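4.2 Pose Tracking and Contact-Phase Segmentation

The wiping tasks in the Lurniro set are recorded with hand-held grippers, one per hand, and with a camera worn at head height. Each gripper carries a rigid cube with square fiducial patterns on its faces. The tracking module estimates the pose of each cube in the head camera image and converts it to a gripper tip pose through a fixed transform, which is calibrated once for each device. Because the head camera moves with the operator, all tip poses are then expressed in a table frame. The table plane is fitted at the start of each recording and updated whenever the tabletop is in view.

A cube is accepted by the tracker when at least 2 faces are detected. When only one face is visible, the planar pose problem has 2 candidate solutions, and the module keeps the one closer to the motion predicted from the previous estimates. Frames in which neither candidate passes the consistency check are marked as missing and are filled by a smoother after the recording ends. The smoother runs separately for the left and right grippers, so a lost track on one side does not affect the other.
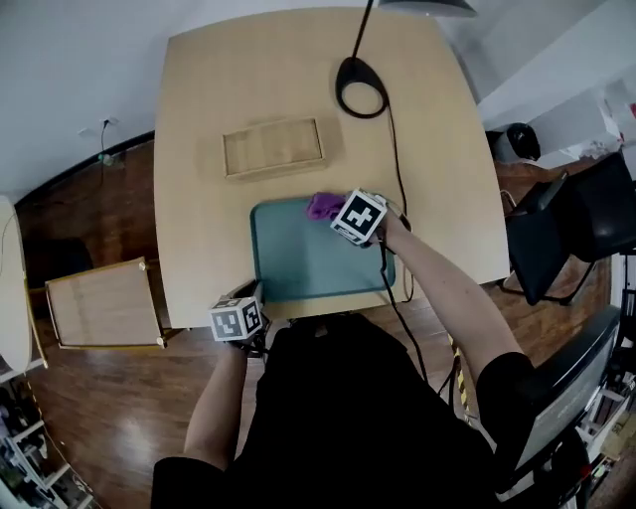

Figure 4. Head camera view during a wiping task. The right gripper holds a purple cloth against the teal tray; the left gripper is beside the tray's lower left corner.

Wiping places particular demands on segmentation. The cloth deforms, hides the gripper jaws, and changes the distance between the tip and the surface, so a fixed height threshold produces many false breaks in contact. The Hutero segmentation tool therefore uses the tip height together with the tangential speed and the jaw opening. A contact phase begins when the height falls below an upper limit while the jaws remain closed, and it ends only when the height passes a second, larger limit. Short gaps inside a stroke are merged. The gripper that is not wiping is labeled as supporting or idle on the basis of its speed and its distance from the work surface.

Of the 685 wiping recordings submitted to the pipeline, 637 passed all automatic checks and were used to train the policy described in Section 5. The rejected recordings were kept in the archive with their error codes. Most failures were caused by long periods in which the cube on the active gripper was turned away from the camera or was hidden by the operator's forearm. Recordings of this type can be recovered in part by using the inertial data alone, but the resulting drift was judged too large for tasks that depend on surface contact.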